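5.2 Laying out the work board for sorting tasks

Read section 5.1 (stopping and restarting the arm) first. The rules below apply to every Avarero bench cell, including the ones on loan to Grikanach.

Before you start

You need the work board, the block set, a screwdriver and the cell log. Two people may be at the bench during set-up, but only one of them holds the pendant. Write that person's name in the log.

CAUTION: Keep the stop button within reach of whoever is placing blocks. Do not reach over the board while the arm is enabled, even at slow speed.

Steps

1. Press stop and wait for the status light to go steady. Hang the tag on the pendant.

2. Check the table for dropped screws and blocks. A screw standing up in one of the holes will tilt the board.

3. Lay the board flat on the table and screw it down. Screw heads must not stick up above the board surface.

4. Wipe the board with a dry cloth. Do not use spray cleaner – it leaves a film and the blocks slide.

5. Set out the blocks by color group. Red and blue go on the left, yellow and green on the right. Blocks in a group may touch, but none may be stacked.

6. Keep the middle and front of the board clear. This is the drop area.

7. Take your hands and tools off the table, remove the tag and release the stop.

8. Run program 124 (slow approach). The tool comes down over the board and holds just above it. If it touches the board, press stop and go to section 5.4.
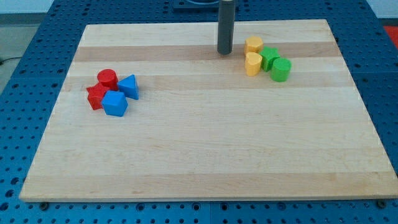

Page last changed: March, by R. Bouchard (step 5 reworded, note on mixed groups added)

Both groups are in place, four blocks in each, and the tool is over the board toward the back. The drop area is clear.

Note: Mixed color groups are allowed only for program 146. Enter "mixed" in the log before you run it.

Note: If a block is knocked over during a run, leave it until the arm has stopped and the tag is back on the pendant. Then go back to step 5.

9. Enter the program number and start time in the log and have the second person initial it.

Questions about board spacing go to Anong Tanasarn. Report damaged blocks or a loose board to Tyson Girard before the next run.

Next: 5.3 Changing the tool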